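Flirkuria brings robot helpers to the Protgate kitchen line
By Tsutomu Wada | August 22, 2026
21 shares

Hi all! I'm thrilled to say we're teaching robots to hang up spoons, so our crew can get back to cooking.

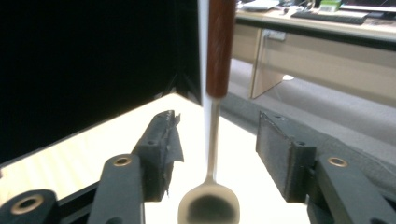
Kaneko told me the late shift mostly wants its evenings back.

Training starts by hand, one utensil at a time, at a plain table.
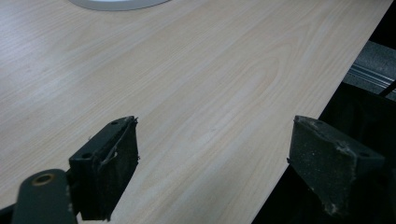

Will anyone lose hours? Every contract stays as it is through February.

Hooks come first, drawers later (I can't wait!). 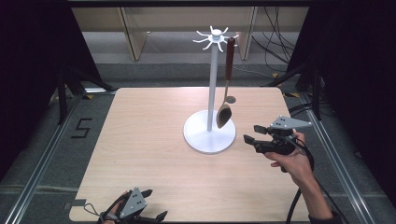 Orkcombe: Please ask the dish crew before you set the schedule.

2 comments

Guest: Will they do ladles?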